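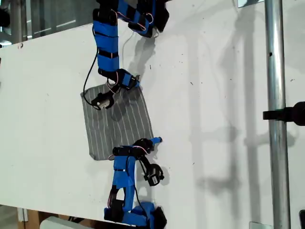 Grey cloth with thin white stripes, on the big white table.

Cleaning cloths, mops and buckets — how to keep them going

Last updated June 2022

Typed up in a rush between jobs so excuse the state of it. People keep asking what we do with our cloths and mops at the Kollodville hall, and why the kitchen one doesn't smell. Mostly it's washing them. More than you think.

Cloths first.

New microfibre: wash before use, on its own, no powder the first time. The bright ones let go of their dye for two or three washes, red is the worst. I lost a whole load of white tea towels to one red cloth. Pink ever since.

No fabric softener. Ever. It coats the fibres and then the cloth just pushes water about. If you've already done it, wash at 60 with half the usual detergent and a mug of white vinegar in the drawer, then again with nothing. Usually brings them back. If it doesn't, they're garage rags.

Don't wash with cotton towels, the fluff gets in and you'll be putting it back on your mirrors for weeks. Don't tumble on high. Low or a line. Radiator is OK if it's only warm.

Cotton and old T-shirt cloths: hot wash, any powder, tumble them if you like. Cut the seams off before you start or they scratch paint. Buttons too, obviously.

Folding. Fold in half, then half again, and you've got eight clean faces to work through. Turn to a new one when the one you're on goes grey. A scrunched up cloth gives you one dirty lump and streaks.

Colours

Red — toilets and the floor round them
Blue — general, desks, sills
Green — kitchen
Yellow — basins and taps

Stick a list inside the cupboard door. Wash the reds seperately, whatever else you skip.

Mops

String mop: rinse till the water runs clear, wring hard, hang head UP or over a rail, never left standing in the bucket. Overnight in the bucket is where the smell comes from. If it's already whiffy, soak the head for half an hour in hot water with a scoop of soda crystals, rinse twice, dry outside. Gloves on for soda crystals.

Flat mop pads: same rules as microfibre. Shake the grit off outdoors before they go in the machine. I keep the pads in an old pillowcase with a knot in it, stops the velcro grabbing everything else in the drum.

Replace string heads when the strands go thin and hard at the ends. Flat pads last longer. We had a set of Brulen ones do 148 washes (Kelechi Bashir kept a tally on the machine lid in marker pen, which has never come off) and they were still picking up, just a bit bald down one side.

Buckets

Two if you've room. One with the cleaner, one plain for rinsing. Dip, mop, rinse, wring, dip again. Floor dries without that dull film.

The film, by the way, is nearly always too much product. Measure it. Our Lalunico bottle has a cap that's hopeless to read so I drew a line on an old medicine cup and tied it to the handle. Before that we were glugging it in. One bottle now does us till August easily.

To shift film that's there already: warm water, splash of white vinegar, go over twice with a clean pad. NOT on marble, limestone or anything like that, it'll etch. And not straight after bleach. Rinse the bleach away properly first, vinegar and bleach give off a nasty gas. Same goes for most descalers.

Empty the bucket as soon as it looks like tea. Rinse, wipe, turn it upside down, but prop one edge up on something so air gets under.

Sponges and scourers

Cut a new sponge corner off and it's a bathroom one, leave it whole and it's kitchen. No more guessing by colour.
Squeeze out, stand on edge.
Week or so and bin it, sooner if it's been near raw meat.
Green scourers off non-stick, off stainless, off plastic baths. They mark everything.

Brooms and brushes

Hang them. A broom stood on its bristles gets a permanent lean and then misses the corners. Comb fluff out with an old fork. Wash soft heads in washing up liquid and warm water, bristles down to dry so it doesn't run into the socket and rot the wood.

Loose handle: take it out, wrap a bit of masking tape round the thread, screw it back in. Ours has held two years.

Stains on cloths

Grease: washing up liquid, neat, rub in, leave ten minutes, then wash.
Polish or wax: wash hot by itself. Anything soaked in linseed oil or similar must be laid flat outside to dry, never balled up in a bin. They can heat up and catch fire. Serious this one.
Rust: lemon juice and salt, in the sun. Cotton only.
Paint: forget it.

Storing

Dry first, bone dry. A damp one in the middle of a pile will have the lot smelling by Thursday. We use Ñahui tubs, the open sort, no lids. Newest at the bottom so they all get a turn. Bleach and sprays on the lower shelf, caps tight, out of reach of kids.

Will add windows when I get a minute, the squeegee rubber needs a bit of its own.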